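Teaching bin picks: lead-through or remote?

kvaran_th
Started Thursday. Need to record bin picks for a mixed-parts cell at Vídalín. Plan is 500 picks by hand guiding before the first training run. Anyone gone the remote route instead?
Þórarinn Kvaran

nuron_fan
Remote. When you push the arm by hand, your own forces end up in the torque log. We run Zanura on a leader arm and log at 100 Hz.
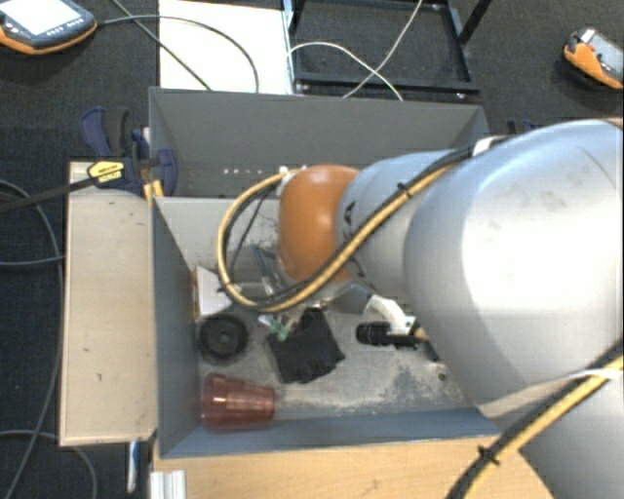
Tranditz_2
Cable dress matters more than the input method. Hand guiding drags the bundle through poses a planner would never choose, and the slack loop ahead of the last joint is the first thing to snag on a bin wall. A loop that size beside the orange cover needs checking at full wrist rotation, both directions. Then start recording.

kvaran_th
Loop is on the list. Still prefer hand guiding for soft items. I can feel contact with cloth, and on the leader arm I can't.

nuron_fan
You feel it, the log doesn't. The policy only gets what's logged.

Tranditz_2
Disagree. Better contact timing shows up in the joint positions. We took 4000 picks by hand and subtracted the guiding force using a handle sensor. Drift was the bigger problem. Re-zero every shift.

kvaran_th
Which side of the wrist was the handle on?

Tranditz_2
Flange side, ahead of the tool.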